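Dernière mise à jour : décembre

4. Règles de consignation et de préhension pour les tâches de mise en place

4.1. Objet et périmètre

Les règles exposées dans cette section portent sur les tâches de mise en place d'objets de petite taille à partir d'un contenant ouvert, la position finale étant définie par une grille. Le jeu d'échecs a été retenu comme cas de référence parce que ses cases fournissent une cible non ambiguë et que ses pièces présentent des sommets de géométries très différentes pour des bases toutes circulaires. Les règles ont été rédigées sur le site de Fivcombe, puis relues à Grornine par une équipe qui n'avait pas participé aux premiers essais. Cette relecture a conduit à supprimer deux clauses redondantes et à reformuler entièrement la clause relative au contact avec les pièces voisines.

Le corpus sur lequel elles s'appuient comprend 1 156 prises, réparties sur 129 parties mises en place en totalité ou en partie. Les prises abandonnées par l'opérateur avant fermeture des doigts n'y figurent pas. Elles sont conservées dans un registre distinct, dont l'analyse n'est pas reprise dans cet article.

4.2. État initial

Une prise n'est recevable que si l'état initial du poste est consigné avant le premier mouvement. La consignation comprend l'orientation du plateau de jeu par rapport à la base du bras, la position du contenant, le camp déjà placé et la disposition des pièces restantes (debout, couchées ou mélangées). L'orientation est relevée à partir des coordonnées imprimées sur la bordure lorsqu'elles sont visibles. Dans le cas contraire, un repère est posé au coin de la première case.

Le plateau n'est pas réaligné entre deux parties. Une rotation de faible amplitude est admise et même souhaitable : les modèles entraînés sur des plateaux strictement parallèles aux axes du bras se sont révélés fragiles dès que le plateau pivotait légèrement. Le contenant peut recouvrir une partie de la bordure, à condition de laisser libres les cases à remplir. S'il déborde sur l'une d'elles, l'essai est suspendu, le contenant déplacé et l'état initial consigné de nouveau.

Les surfaces ne sont pas non plus nettoyées à chaque partie. La procédure Nitudura, dont nous avons repris la structure générale, impose un essuyage complet toutes les 24 prises. Nous n'avons conservé cette obligation que pour les doigts du préhenseur, dont l'encrassement modifie l'adhérence.

4.3. Choix de la pièce et approche

L'ordre de prélèvement n'est pas imposé par le plan de jeu. L'opérateur choisit d'abord la pièce dont les deux flancs sont les mieux dégagés, puis lui attribue une case compatible avec son type. Cette règle inverse la pratique antérieure, qui consistait à remplir la rangée de gauche à droite et obligeait à chercher une pièce déterminée au milieu des autres. Elle a réduit le nombre de renversements dans le contenant, surtout en début de partie, lorsque la densité y est maximale.

L'approche se fait par le dessus, doigts ouverts, jusqu'à une hauteur où les extrémités encadrent la partie supérieure de la pièce. La fermeture est lente et sans déplacement latéral. La figure 3 correspond à cette phase : les doigts se referment sur une pièce blanche placée dans le bac jaune, d'autres pièces étant en partie masquées par l'un ou l'autre doigt, tandis que les noirs occupent deux rangées du plateau.

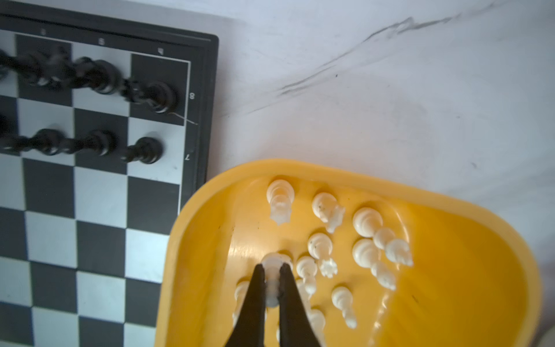 Figure 3. Fermeture sur une pièce en milieu encombré, vue de la caméra de poignet.

Consuelo Ochoa conteste le choix de la pièce la mieux dégagée : selon elle, une règle qui laisse l'opérateur décider introduit un biais dans les données, les prises difficiles étant repoussées en fin de partie, au moment où le contenant s'est vidé et où elles ne sont plus difficiles. Elle propose de tirer au sort le type de pièce pour une prise sur quatre et d'accepter le surcroît de renversements.

L'objection est fondée. Un contrôle mené sur le corpus montre que les prises avec voisinage immédiat des deux côtés sont effectivement sous-représentées dans la seconde moitié des parties. Nous avons donc ajouté une clause de tirage, facultative dans la version actuelle. Elle s'applique au type de pièce et laisse libre le choix de l'exemplaire — deux tours du même camp restent interchangeables. Le taux de tirage doit figurer dans les métadonnées, y compris lorsqu'il est nul.

4.4. Contact avec les pièces voisines

Le contact entre un doigt et une pièce voisine n'est pas en soi un défaut. Il le devient dans les cas suivants :

a) la pièce voisine bascule ou quitte son appui ;
b) la pièce voisine est soulevée avec la pièce visée ;
c) le contact modifie l'orientation de la pièce visée au point d'empêcher une dépose verticale.

Dans le cas a), la prise est poursuivie et annotée. Dans le cas b), elle est interrompue, les deux pièces sont reposées dans le contenant et l'essai est classé comme échec de préhension. Le cas c) est annoté au moment de la dépose, car la vue de poignet ne permet pas toujours d'en juger plus tôt : le sommet de la pièce peut être flou ou caché entre les doigts alors que la base reste lisible.

Ce dernier point a une conséquence pour l'annotation. Le type de la pièce saisie ne doit jamais être déduit de la seule image de fermeture. L'annotateur remonte à une image antérieure où le sommet est dégagé, ou attend la dépose. À défaut, la valeur « indéterminé » est obligatoire. Lors de la relecture de Grornine, presque tous les désaccords entre Hanan Hakim et Halvard Magnusson concernaient des pièces étiquetées trop tôt.

4.5. Dépose et clôture

La pièce est déposée au centre de la case, avec une tolérance fixée par le bord : la base ne doit chevaucher aucune ligne de séparation. Un défaut de centrage sans chevauchement est admis et ne donne lieu à aucune correction. Les corrections manuelles sont interdites tant que l'enregistrement est en cours. Une pièce tombée hors du plateau est laissée sur place jusqu'à la fin de la partie, sauf si elle gêne la trajectoire du bras.

La partie est close lorsque toutes les pièces prévues sont placées ou que l'opérateur déclare l'arrêt. Le motif d'arrêt est choisi dans une liste fermée, établie à partir du lexique Eskola et complétée par la mention « obstruction du contenant ». Les champs laissés vides entraînent le rejet de la partie entière — cette sévérité a été discutée, puis maintenue, la reconstitution a posteriori des motifs s'étant montrée peu fiable.

La section suivante examine l'effet de ces règles sur l'accord entre annotateurs.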